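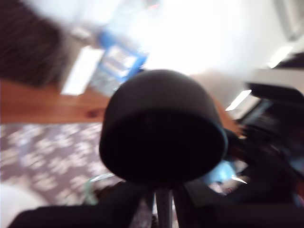 Teófilo Pacheco wrote in to say that his pine table has gone the colour of marmalade, that it has been rubbed with every oil in the cupboard over the years, and could he please just be told what to do with it before the family comes for lunch.

Well, Teófilo, first of all, marmalade is a lovely colour for a table and I wouldn't fight it too hard! Pine goes warmer and more orange as the years pass, and mine has done the same. What you can put right is the stickiness and the dull patches, and you can do that in an afternoon with things you probably have already.

What you'll need

A soft brush or an old, clean paintbrush
2 cotton cloths (worn-out pillowcases are perfect)
A bowl of warm water with a small squirt of washing-up liquid
Fine sandpaper, if there are rough spots
A clear furniture wax. I use the Maderix one, but any plain wax will do

Getting started

Clear the table completely, and if you have a rug underneath, roll it back or lay an old sheet over it. I once dripped wax on a patterned rug and spent most of July picking at it with a fingernail (it is still there, under the sideboard end).

Brush the crumbs and dust out of the joins and along the edges first. Then wring one cloth out until it is barely damp and wipe with the grain, doing a strip at a time and rinsing the cloth as you go. The water will turn a rather horrid brown if there's a lot of old oil on there, so change it when it does. Please don't flood the wood, pine is soft and drinks it up.

Leave it to dry for a good 20 minutes before you look at it again, longer on a damp day. If it still feels tacky, go over it once more.

Rough spots and knots

Fold the sandpaper small and rub gently along the grain, never across. Go carefully near the knots, which are harder than the wood beside them and can end up standing a little proud. If one weeps a bit of resin, let it harden and lift it off with the edge of a blunt knife.

Waxing

Rub a thin coat on with the dry cloth, much thinner than you think, and don't forget the edges. Give it as long as the tin says, then buff with a clean part of the cloth until your hand slides over it.

A second coat can go on the next day if the top still looks thirsty. Use a mat under hot dishes for the first week or so, and keep the spare wax with its lid pressed down firmly.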